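Open house at Herotley: the day the grippers quit

I drove out to the Tretgate building in November for the open house, mostly because a friend had a spare pass and I'd never seen the Herotley floor in person. Parking was a mess (go in by the back gate, trust me) and by the time I'd found the sign-in desk it was past 10 and the coffee was gone.

They give you a paper badge, mine was visitor 409, and a very short safety talk. Keep your bag zipped, don't step over a cable if you can walk around it, and if anybody says "hold" you stop moving. I figured the last one was just for show. Well!

The home tasks room was the one I'd come for. It's set up with sinks and chairs and bits of household stuff, and the operators do chores with a gripper in each hand so the arms upstairs can learn from the recordings. Wiping, tidying, putting things in bins. The job going on when we walked in was the sink, with a spray bottle.
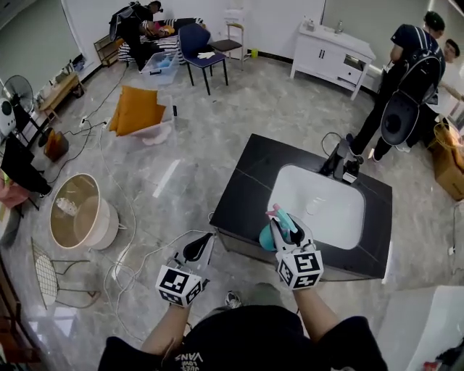 Jitendra Garg
Visit reports and shop-floor notes

I could have watched it for an hour. You'd think a spray bottle would be easy, but the trigger head makes it top-heavy and the jaws have to get it at the right spot on the neck or it tips. Our guide, a very patient woman from the Plerix team, told us they'd spent a whole week on bottles alone.

Then, 7 minutes into our visit, somebody said "hold." The right gripper had stopped talking to the recorder. The jaws were still working fine, so the operator had no idea, and the only clue was a flat line on a laptop where the jaw opening should have been. Everything after the dropout was junk. They checked back and it had been dropping on and off all morning, so 61 takes went in the trash. You could hear the groan go around the room.

The cause was a loose connector, the dull kind of fault. What I found more interesting was what came next, when one of the techs went to swap it and caught his foot in a cable on the floor. He didn't fall, he just did that little hop we've all done, but he was a step away from a hard countertop and it got quiet for a second. The guide wrote it down as a near miss right in front of us, which I liked a lot. I've been on tours where that would have been laughed off and we'd have been hurried along to the gift bags.

I asked her about it afterward and she was pretty open. The cables are supposed to be taped down or run along the wall, and they drift as people move furniture for the next task. The Srithong site went to a ceiling drop last spring and she's been asking for the same thing. She also wants a beep when a gripper goes silent, so the person holding it finds out first. I'm with her on both!

We got the rest of the tour after that, the arms upstairs (one was down for a new wrist, the other was folding towels, slowly) and a repair bench with a whole drawer of worn jaw pads. I'd go again. Wear flat shoes and eat before you get there, the sandwiches didn't show up until almost two.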